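Planero Residential Services: staff briefing, 14 January 2019
Speaker notes, Baoshan Qian
Room clearance and the sorting of small belongings

Good morning, and thank you for attending. I shall speak first on sorting, then on storage, and will take questions at the end.

Colleagues will recall that the service cleared 416 rooms last year. In 38 of them, food was packed with clothing or personal items. We wish to see that figure fall.

The agreed practice is to lay everything out on the made bed before any box is filled. Pause here for the pictures.
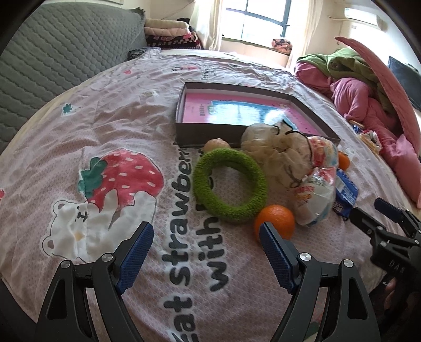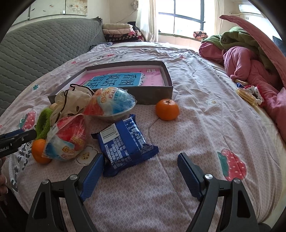 Food is to be separated first. Fresh fruit goes into a paper bag, which is labelled with the room number and handed over the same day. Wrapped snacks may be boxed together, provided that each packet is sealed and within its date. Open packets are to be recorded and thrown away.

Soft items come next. Sheer fabric should be folded by itself, and any cord or string wound and tied before it goes in. Small items without an obvious use are kept. Staff are not asked to judge their value.

The bed is stripped last, once the surface is clear.

On storage: the Simance building now holds 694 boxes and is close to its limit. From the end of January, new boxes will go to Yurchenko House. Please allow 2 working days for collection.

Hand out the revised form. Remind colleagues that both signatures are required. Invite questions.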